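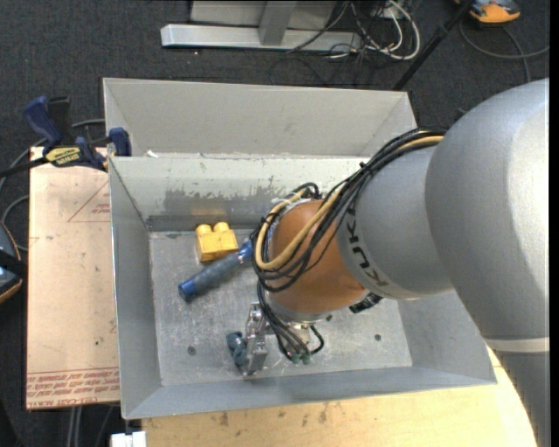

**From:** Yamila Pereyra
**To:** bin-picking list
**Subject:** Re: Re: grasp scoring from failed picks, does it hold up?

Debashish Sarkar wrote:

> I read the draft twice and I still don't see where the gain comes from. You train the scorer on failed picks as well as good ones, fine, everybody says they do that. But your table has the plain scorer and the new one looking at the same depth data, with the same gripper, and one of them is suddenly much better in corners. What changed? Also, 1000 attempts sounds like a lot until you split it by object and by where in the bin the thing was lying. And please tell me the bin walls are in the collision model this time.

Debashish,

The bin walls are in the collision model this time. Thank you for remembering. I had hoped the list archive would have lost that thread by now.

On what changed: the old scorer got one label per attempt, lifted or not lifted. So a grasp that closed on thin air and a grasp that was perfectly good but never arrived, on account of the wrist meeting sheet metal on the way down, both went in as zero. The network did what anyone would do with that information and decided that corners are cursed. It then spent its working life picking from the middle of the floor and reporting an empty bin.

The new one gets the label split in 2. One head predicts whether the arm can get there at all, the other predicts whether the fingers will hold once they are there. A failure on approach teaches the first head and is masked out for the second. That is the entire method. Vaida Strazds said it should fit on a napkin, and I have since been asked to make it fit in eight pages, so if anyone has spare pages of related work, I'm collecting.

The price is that you need to know *why* a pick failed. We take that from the force readings on the way down: contact before the planned grasp height counts as approach, everything later counts as hold. It's crude. Soft objects stacked on other objects fool it, and it has nothing sensible to say about a hose bundle rubbing on the rim. That one shows up as a small push sideways and gets filed under approach, and I'm prepared to argue it belongs there.

Now the number you're right about. Of the 1000 attempts, 666 went into training and the rest were held out. (Aivar Liepiņa would like it known that he only asked for two thirds and that the rounding is mine.) Once you split the held-out part by object and by distance to the wall, some of the cells are thin enough to be embarrassing. The long objects near a sloping side are the worst. A tool handle lying at an angle has plenty of good grasps on it and very few that our wrist can reach, so that's where the split ought to help most, and it's also where I have the least data to show it. I'll put the per-cell counts in the appendix so people can be disappointed at first hand.

Toy bricks, for what it's worth, gain nothing. Flat parallel faces, short, stiff. The old scorer was already good at them and the new one is the same within noise. I mention it as the draft has a sentence saying "improves across all categories," which was true for about one afternoon in December, before we fixed a bug. It's coming out.

Two things I'd like help with:

- Does anybody have a bin with vertical walls and the patience to rerun the baseline? Ours slope inward to the floor, and I suspect the slope is doing part of the work, as things slide toward the middle when nudged. The folks on the Dasitz project offered last year, then went quiet.
- Has anyone tried three labels, with slip during the lift kept apart from a miss? Algirdas Ozoliņš thinks it's worth having. I think we'd be slicing a small cake with a bigger knife, but I've been wrong about his ideas before and he keeps a list.

Code is on the Trallport server under the usual login. The readme is out of date in the section called "Setup" and also in the other sections. Use the config marked `split_v2` - the one marked `split_final` is older and doesn't run.

Yamila

PS: Debashish, the corner plot in the draft has its axes swapped. You were too polite to say so, or you didn't get that far.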